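What the Arm Took Over, and What It Left on the Bench

By a former line lead in small goods finishing

Most arguments about automation in light manufacturing are conducted at the wrong scale. They deal in whole jobs: a job exists, a machine arrives, the job is gone or it is safe. On the floor the unit is smaller. It is the motion, or at most the sequence of motions between picking a part up and putting it down. A job is a few dozen of these, and an arm gets some of them.

My case is a modest one. Rasberg finishes and repacks molded plastic goods for gift and toy wholesalers. Piggy banks are a large share of the volume. The product arrives molded and colored. It has to be turned, looked at, checked for scuffs, checked at the coin slot and at the belly opening, and fitted with its stopper if the stopper is missing or badly seated. Then it is wiped and boxed. A good day on the old bench was 2,000 pieces across the whole crew, and the crew was 13 people.

Two years ago the company began moving the handling steps to arms. The integrator was Golob, and the control package is called Era. I was line lead through the first year of it and have opinions about how it was done.

The first thing to understand is that a piggy bank is a poor object to grip. It is round in nearly every direction, the ears get in the way, and the legs are too short to hold it by. A person deals with this without thinking. The hand closes, the pig rolls a little, the fingers follow. An arm with two stiff fingers has to be told, or shown many times, where on the flank it can press so that the pig neither spins nor slides out.

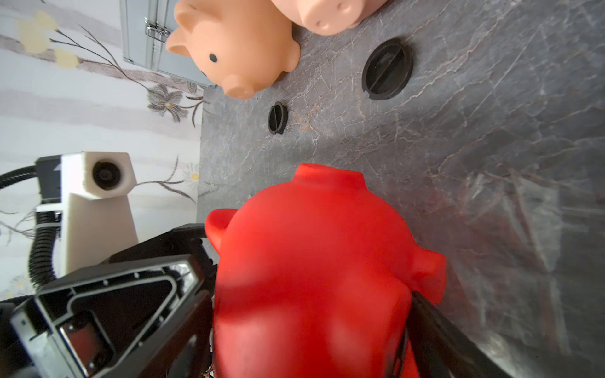 Teaching this took longer than the sales material suggested, and the people who did the teaching were the bench crew. They had the knowledge. They knew that a glossy finish and a matte finish behave differently under the same pressure, and that a pig taken too far back tips toward the snout. None of this was in a work instruction, because no one had ever needed to write it down. Over several months it was extracted from them, one demonstration at a time, and it now lives in the system.

My main objection is to how that transfer was treated. It was booked as training time and paid at bench rate. The firm's view was that the crew was doing its normal work in a slightly different way. I disagree. A bench worker who inspects a pig produces one inspected pig. A bench worker who demonstrates the inspection so that an arm can repeat it produces a piece of equipment. The second has a longer life and a higher value, and the rate should reflect this. Falton, a competitor that ran a similar change, paid a fixed supplement for every demonstration hour. It was not large, but it conceded the principle.

The second point concerns what remains. The common promise is that the machine takes the dull part and leaves the interesting part. In our case the dull part was also the restful part. Picking up a clean pig, turning it, finding nothing wrong and setting it down is an easy motion, and it made up most of the day. The hard pieces were spread thinly through it: the stopper that will not seat, the mark that might be a scuff and might be grime, the slot with a burr. A worker met one of these, dealt with it, and then had a run of easy ones.

Once the arms took the easy ones, the hard ones came in a row. The exceptions station receives only pieces the system could not place with confidence. Every one of them needs a judgment. Output per person at that station is low, as it should be, but the attention required is constant. People who could work a full shift on the old bench without trouble were tired by two in the afternoon. It took management most of a year to accept that this was a property of the station and had nothing to do with attitude. 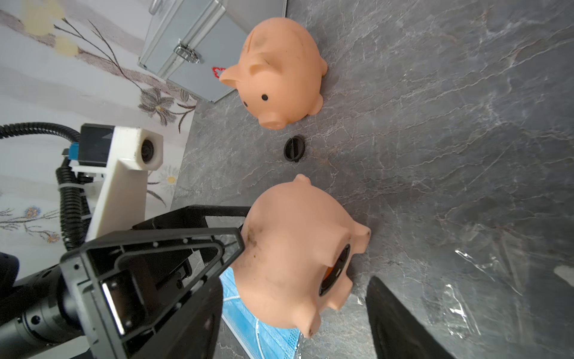

The stopper is the best example. It is a cheap part and it causes most of the arguments. To check it, the pig has to be turned so the belly can be seen, held there, and judged: is the ring in all the way, is it level, will it stay. If a stopper is off, it has to be found, picked up and pressed home. A person does the turn and the check in one movement, with a thumb already on the part. The thumb is the instrument. It feels the edge stand proud before the eye sees it. A camera on the wrist sees the ring very well and feels nothing.

So for the stopper the sensible division is that the arm turns and presents, and a person confirms by touch. We proposed this in October of the first year. The reply was that it would leave a human in the loop on every piece, which defeated the purpose of the purchase. The target in the contract was 85 percent of pieces untouched. The line was running at 80 at the time, and the gap was being treated as a shortfall to be closed. My view was that the number had been chosen before anyone had studied the stopper, and that a percentage of untouched pieces is an odd thing to aim at in any case. The customer does not care who touched the pig. The customer cares whether the coins fall out.

I should be fair about the gains. Wrist complaints went down. Turning a small object over all day is bad for the joints, and I have seen what it does after a decade. The boxing end is calmer – pieces arrive at an even pace, and no one is buried before lunch. The defect records are far better than the paper sheets we kept, and for the first time we could show a supplier which mold the bad slots were coming from. Two of the crew moved to cell setup and are better paid for it. I would not go back to the old bench as it was.

But the crew is smaller now. The reductions came through people leaving and not being replaced, a method that produces no announcement and therefore no discussion. The ones who stayed have a narrower job. A new hire today starts at the exceptions station without having handled the ordinary product in quantity, and it shows. The judgment of the older workers was built on thousands of good pigs. A new person sees only doubtful ones and has nothing to compare them with. Reject rates from new staff are high for this reason, and no software setting will bring them down.

There is a simple remedy. Rotate people through a manual bench for part of every week, with ordinary stock, at ordinary pace. It costs some throughput. It rests the people from exceptions, it trains the new ones, and it keeps alive the knowledge that will be needed again the next time the product changes shape. Product shapes change every season. The bears are due next, and they have a different stopper.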